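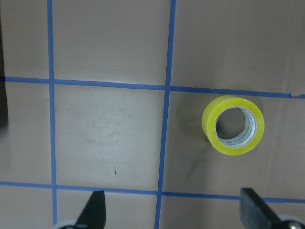
Blue painter's tape laid out in a grid.

The Second Room at Nivitwood

11 September 2026

The first band I saw at Nivitwood played to the wrong side of the building. I stood with my drink in the big hall, together with many other people, and we listened to a wall. The music came through it quite clearly. After two songs a man opened a door which I had taken for a cupboard, and we went in, a little ashamed, and there was the band, already sweating.

This was in April, on the opening night of the small room. Nivitwood had until then only one stage, the large one, which holds 706 people when the balcony is open. It is a good hall for artists who can fill it. For the others it is a cruel place. I have seen a singer with a beautiful voice stand there in front of perhaps sixty listeners, all of them pressed to the back near the bar, and she sang to the empty floor between.

The small room was made for such evenings. It has a low stage, so low that the guitarist can step down from it without looking. There are no seats except a bench along the left side, and the people who come early take the bench and do not leave it. The sound desk stands in a corner. From there the engineer hears too much bass, and everybody who works in the room has learned to correct for it.

I went back many times during the summer, and I want to describe one evening in particular, the one with Relodex and Drandmont on the same bill.

Relodex is an electronic duo. They play with their backs half turned, over a table of machines, and between the songs they say nothing. In a large festival tent I had found this cold. In the small room it was different, because I stood close enough to hear them speak to each other during the music. One of them counted quietly before each change. Once she counted wrong, and both laughed, and the change came four beats late and was much better so. At the end they played an 11-minute piece without drums, and the people on the bench closed their eyes.

Drandmont came on after a long pause. They are five, and the stage is not built for five. The drummer sat almost in the curtain and the trumpet player stood on the floor with us, and whenever he had nothing to play he held his instrument against his chest to protect it from the elbows. Their songs are loud and rather sad, with choruses that everybody seems to know already at the second time. I do not think their last record is a good one. It was recorded too cleanly, and the trumpet is placed so far behind that I had forgotten it existed. On that evening it was one meter from my ear, and I understood for the first time what the songs are about.

The tickets are cheap, and the house does not hide that the room loses money on most nights. The big hall pays for it. A comedy show or a well-known tribute band sells out upstairs, and with this the small room can invite a group that has only released two songs. Some regular visitors of the big hall complain about it – they would like new seats in the balcony instead, and I must say that the balcony seats are truly bad.

There are other problems. The air becomes heavy after an hour. The door that I took for a cupboard is still the only entrance for the public, and it opens directly beside the stage, so a person who arrives late arrives in front of everybody. When a loud act plays in the hall at the same time, the quiet acts suffer. The program now tries to avoid this, with mixed success. In June a solo harpist had to stop and wait until the encore next door was over. She retuned two strings and began the piece again from the start.

For the autumn the program is longer than before. Cheng, the songwriting project which I know only from one short recording with piano and voice, will open the season and has asked for the lights to stay on. Drandmont will return, but this time in the big hall, with the balcony open. I have bought a ticket. I also looked at what is playing in the small room on the same night, and it is a choir. I hope somebody has spoken with them about the trumpet.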